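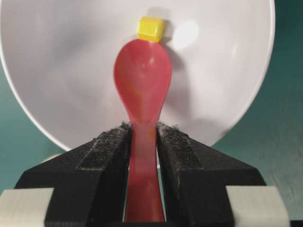 **Gøran Vik**

Hello all, and thank you to everyone who wrote back the last time I went on about spoons. I promised I would come back with our house rules for Mundedero once we had played it enough to have some, and now we have, more or less, so settle in with a coffee.

For those who haven't met it: Mundedero is the little spoon-and-bowl game my wife's family brought home from a summer in Wendau. You need one soup spoon with a good deep bowl to it, one white bowl, a saucer and a small cube. You pick up the cube with the spoon, you get it over to the bowl, and you tip it in. That's the plain version, and my granddaughters play it happily for an hour. The grown-ups play what we call the high version, where the cube has to ride on the very tip of the spoon and never in the hollow. It sounds silly and it is, but I have seen my brother-in-law (a man who lays roof tile for a living) go completely silent over it.

A few things we have settled on:

- One point for a plain cube in the bowl, five for a high one.
- A cube that lands on the cloth is lost until the next round.
- One hand only. The other stays in your lap.
- First to 67 wins. I don't know why it's 67. My mother-in-law says it always was.

What I can't settle is the spoon. We play with a red plastic one, the Chinese soup spoon kind, and I like it very much because a yellow cube shows up so nicely against it. My mother-in-law holds out for porcelain. She says plastic is too light in the hand and that you never learn anything from it. What do the rest of you use?

**tablecloth_terry**

Oh I love this, I've never heard of it, and now I want to clear the kitchen table and try it before supper! We used to do something close with dried peas and a teaspoon when my kids were little, but there was no scoring, just a lot of peas under the radiator.

Plastic gets my vote. We have porcelain spoons and I have glued two of them already from perfectly ordinary soup, so I can't imagine handing them out for a contest.

**Elspeth Cruickshank**

I'm going to side with your mother-in-law, Gøran, and I hope you'll forgive me. I grew up with this game too (my aunt in Astow called it Widmer, and I have never found out who or what Widmer was), and we only ever used porcelain. The weight steadies you. A light spoon picks up every wobble in your wrist, and then you find yourself gripping harder, and then the wobble is worse. Try it with both and hold them out at arm's length, and I think you'll feel it right away.

Also, five points for a high cube is far too generous. We gave three. At five, anyone with a steady hand runs off with the game by the second round and the children go and find something else to do.

**Gøran Vik**

Forgiven, of course! And you may be right about the points, because that is precisely what happened at New Year. One good run from my niece and the rest of us were playing for second place.

About the weight, though, I'm not so sure. I find that a heavy spoon makes me slow, and slow is where I drop things. It may come down to whose wrist it is. I'm 14 years past a broken one, and a light spoon is a kindness to me.

**pinewood_jan**

Can I ask a beginner's question? Where does the spoon go between turns? We tried this last night with what we had in the drawer, and everybody just put it down on the table, and then the next person had to fish around for it. My husband thinks you should hand it over directly, my son thinks that's cheating since you can pass it at a bad angle on purpose. (He's 13. Everything is cheating.)

**Gøran Vik**

Not a beginner's question at all, Jan, we argued over that one for most of a winter. Our answer is the saucer. The bowl sits in the middle, the saucer goes right up close to it at the lower right, and the spoon is laid across the saucer with its handle pointing off to the right. Ours is a small cream-white saucer with a brownish rim, much smaller than the bowl, so the handle sticks out past the edge and there's plenty to take hold of. Left-handed players may turn the whole arrangement around before their turn begins, but not in the middle of it.

I'd also put down a cloth if you can. A plain one in a strong color is best, and I'm fond of teal for it, as a white bowl stands out well and so does a small yellow piece. Patterns are a nuisance. We once played on my sister's strawberry oilcloth and spent more time hunting for the cube than carrying it.

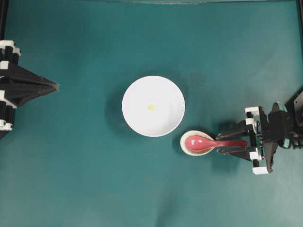 **Elspeth Cruickshank**

We had the saucer on the far side of the bowl, so that you had to reach over to pick up the spoon, and if your sleeve touched the rim you lost your turn. I still think that's the better game. With the saucer tucked in close there's no reach in it, and the reach was where my aunt always caught us out. She wore short sleeves all year, come to think of it.

I do agree about the cloth, and I'd add that it ought to be smoothed between rounds. A fold under the bowl will tilt it just enough to start a quarrel.

**tablecloth_terry**

Reporting back! We played three rounds after supper with a yogurt spoon, a cereal bowl and a sugar cube, which I do not recommend, as it sheds. Final score 67 to 52, and I won't say who had the 52. We went with Elspeth's three points for a high one and it felt about right, although I managed exactly one all evening.

The reach-over rule sounds mean and I'm going to try it on my sister in May when she visits.

**pinewood_jan**

Saucer it is, thank you Gøran. My son has read this thread and wants it noted that a saucer can also be nudged.

**Gøran Vik**

Tell him he's quite right, and that in our house a nudged saucer costs you a point. I'll try three for a high cube on Saturday, Elspeth, and I'll borrow a porcelain spoon from my mother-in-law for at least one round, though she will want to stand beside me while I use it.

*Last edited by Gøran Vik, Jan 19, 2023: fixed the scoring list*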